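Home Projects Bench Notes About Search

Trulska's back on the bench!

I spent most of January getting our fruit-sorting cell (we call it Trulska, after the old boat) set up again at the Busden workshop, and I am so happy with how it's going. The basket spot is marked in the Pristia config now, the cables have been rerouted, and I finally settled on 358 as the speed limit for the shoulder joint. It was 737 before. Yikes!

Blue basket, plastic fruit, black arms:

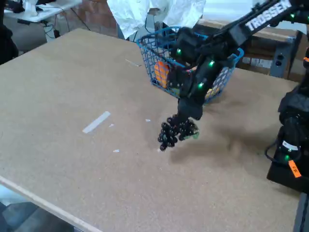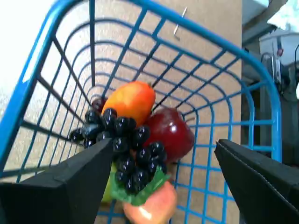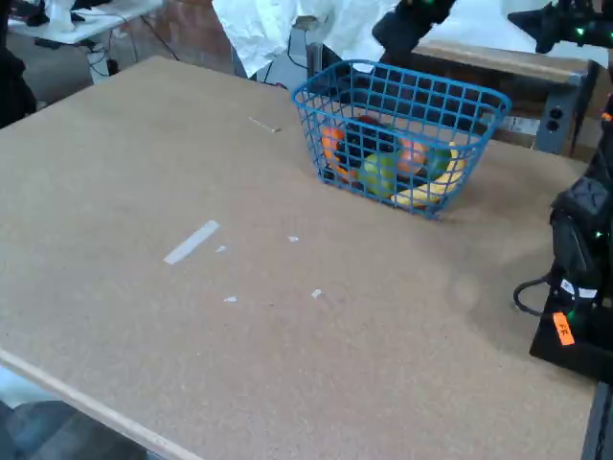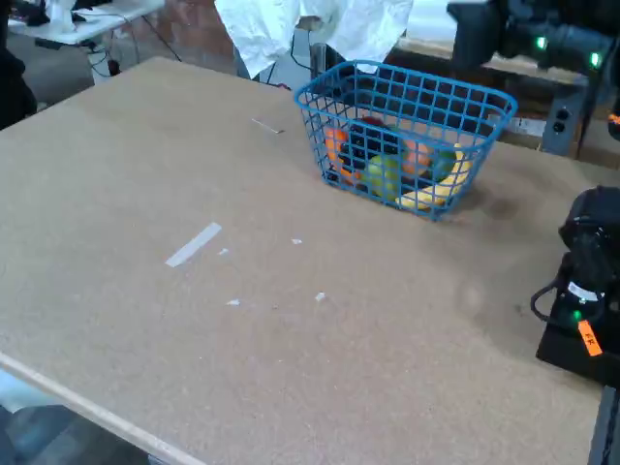
What I check before a run

I go over every arm cable by hand, all the way along, then home the arms one at a time and watch the lights come up green (my favourite part, still). After that it's 4 slow passes over the basket with my thumb on the stop button. The Pasaribu script logs the lot, and I've colour-coded the output so a drifting wrist shows up straight away. Next job is a proper bracket for the power lead.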